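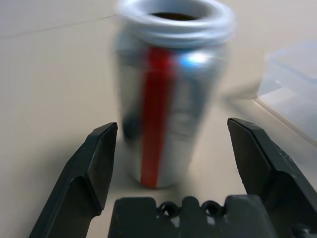 Photo: Hamidreza Kazemi / Mevell Community Library

To: Halim Volunteers List
Date: 26 March 2022
Subject: Re: Shifts for the June book sale

Dear volunteers,

Thank you to those who replied to the first call for helpers. The library can now confirm the arrangements for the June book sale in the Fludatia Room, and answers to the questions below apply to everyone on this list.

> Could you tell us whether the setup shift is still two hours,
> and whether high school students may sign up without a parent?
> Several families on the Wastisia side of town would like to
> come together. Is parking available behind the building?

The setup shift has been extended to three hours, beginning at 10 a.m. on the Friday before the sale. Volunteers will unfold tables, sort donated books by subject and post the price signs. The sale shifts remain at two hours each.

Students aged 14 and older may volunteer on their own with a signed permission form. Younger children are welcome when an adult from the same household is working the same shift. Forms are available at the front desk and should be returned there before the first shift.

The rear parking lot will be reserved for deliveries until noon. Please use the street entrance and park in the public lot across from the post office.

We still need 7 people for the closing shift, which involves lifting boxes. If you are able to help, please reply to me directly and not to the full list.

Sincerely,

Hamidreza Kazemi
Volunteer Services
Mevell Community Library, Room 409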